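Step 4. Caring for the fabric on your Levitz

Now that your cover is on and sitting nicely, it's worth spending a few minutes getting to know the cloth. Twill is a forgiving fabric -- it wears well and hides a good deal -- but it does like a little regular attention.

1. Brush gently along the diagonal of the weave with a soft, dry brush.
2. Lift any small specks with a lint roller before you reach for water.
3. For a smudge, dab with a damp white cloth, working from the outside in. Please don't scrub, tempting as it is!
4. Smooth creases with the flat of your hand and leave the cover overnight.

Note: Gray cloth can look bluer or browner depending on the light, so check a mark by daylight before treating it.

Caution: Never use bleach, and keep steam irons at least 16 inches away.

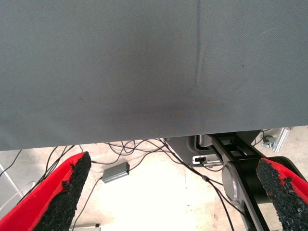

Can I machine wash the cover?
Only on a cold, gentle cycle, and let it air dry flat afterward.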